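Shared Desk Refit, Nallwood office
Progress report for September
Prepared by Kibet Athumani for Wanda Zalewska, Ostlow

Where the money has gone

You asked for a plain account of the refit before releasing the second payment, so I have left out the supplier's adjectives. The first stage covered 30 desks on the upper floor. All of them are assembled and have people working at them. The second stage would bring the total to 60, and I am not yet persuaded we should go ahead with it on the present terms.

The case put to us by Rallari was that shared desks with monitors on arms would free up the work surface and end the mess of personal gear. I had doubts about that in the original proposal and I still have them.

Desk surfaces

The wood-grain tops look decent and the colour suits the floor. Staff like them better than the old ones, though the old ones set a low bar. My concern is the grey strip that crosses the top and divides it into two sections. Rallari calls it a feature. People tell me it catches crumbs and paper clips, and that a sheet of paper laid over it is a nuisance to write on. Czarnecka, who quoted against them, offered a top in one piece for a bit more per desk. I would like that quote reopened before we commit to any more of these.

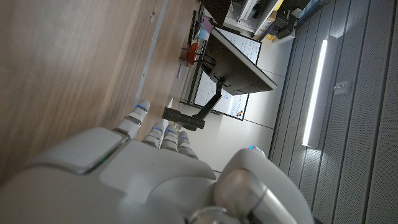
Monitor arms and cables

The clamped arms do what they were bought to do. The screen comes up off the desk and can be swung away, and I have had no complaints about them slipping. I can't say the same for the cabling. The specification promised cables run out of sight, and at too many desks they loop across the work area behind the monitor. Rallari says cable trays are “to follow”. They were to follow in the last report as well.

I walked the floor myself at the end of the day, after the clear-desk reminder had gone out. Room 201 was tidy. Elsewhere the policy is being read generously. Cups stay put overnight, and small items drift to the far edge of the desk and stay there. Pens are the usual offenders, along with the odd bit of metal hardware that might belong to the furniture or might not. Keyboards get shoved to the back and left. 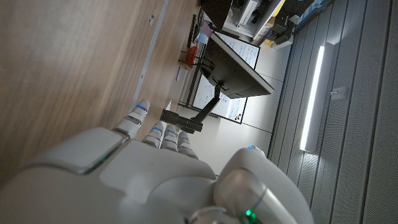 None of this is serious taken alone, but the savings figure in the business case depends on any person being able to sit down at any desk, and people won't do that if the last occupant's things are still on it. I have asked team leads for their own view of how often staff change desks. So far 2 have answered, and both said hardly ever. If that holds across the floor, we have bought shared desks for people who sit in the same spot every morning.

Storage

The lockers arrived late and are shallower than the sample we were shown. A laptop bag fits if it is not very full. Rallari has offered a credit toward the next order – I would rather have the cheque, given that the next order is the thing in question.

Recommendation

Hold the second payment until the cable trays are in and I have checked them desk by desk. Ask Czarnecka for a fresh price on the one-piece top. I will send the team leads' replies on to you as they come in, including any that prove me wrong about the desk changes.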